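The Case Against the Beautiful Snack Box

Opinion, by Anoma Bhuiyan

My sister-in-law gave me a subscription to a snack box in January. It came from an outfit called Osach, and before I got to anything I could eat I had to get through a printed sleeve, a magnetic lid, a sheet of tissue, a sticker holding the tissue shut, a card telling me the story of the tissue, and a nest of shredded paper that is still turning up under my couch. Under all that were 10 small packets of crackers and dried fruit. They were fine. One of them was broken.

I bring this up because I keep being told that packing is an art. Sperling, the trade newsletter my office gets whether we want it or not, ran a long piece arguing that the customer "meets the brand" in the moment the lid comes off. I have met a lot of brands this way and I can't say we stayed in touch.

What bothers me is who pays for the meeting. Somebody has to fold that tissue. Hường Ông, who ran the packing floor at Rellthorpe for years before she moved over to buying, told me the fancy gift line took her people longer per box than anything else they did, and came back damaged more often. Tissue doesn't hold anything still. A packet with room to slide is going to slide, and it will do it all the way from the warehouse to your porch. Her plain cartons, filled by hand until the flaps only just met, hardly ever came back.

I don't want to get misty about this. Plain packing is dull work, and I am suspicious of anyone with a desk job (me included) who finds poetry in it. But there is a kind of sense in it that the gift box people have lost. You have a heap of food, a stack of cartons and a table. The food goes in the carton. You push down a little where there's air. Then you reach for the next one.

The sorting out of space matters more than the box does, if you ask me. Plenty of places do it with whatever is on hand: a tarp for a wall, a sheet of paper with the name of the area on it, tables pushed together at whatever angle they'll go. Consultants call this a lack of investment. Cidbridge, where I worked for two years, spent a great deal on a "packing experience zone" with colored floor lights, and people still walked to the wrong end of it. A paper sign would have done.
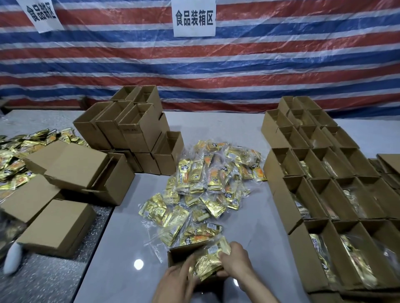 Gold-foil snack packets going into a plain cardboard box. The sign on the striped tarp reads "food packing area."

Now, the fair objection is that the plain carton isn't innocent either. Every one of those packets comes in its own wrapper, with clear plastic on the outside of that, and no brown box makes up for it. I agree. I'd like less plastic. But I notice that the companies selling me a guilt-free lid have not gotten rid of the plastic inside it. They've put a nicer room around it and charged me for the room.

The other objection is that people like the fancy box, and maybe they do. Osach says so on its website, over a photo of a woman laughing at a lid. I asked at work and got a lot of shrugging, plus one man who keeps his screws in the boxes, which I grant is a use. My own Osach box holds batteries, most of them dead.

So here is what I would ask of anyone who mails me crackers. Use a box that fits. Fill it up. Write on the outside what's in it, in letters I can read without my glasses. If there is money left over from the tissue, give it to whoever is doing the pushing down, or take it off my bill. I canceled the subscription in the spring, and the last box arrived anyway, with a card thanking me for being part of the journey.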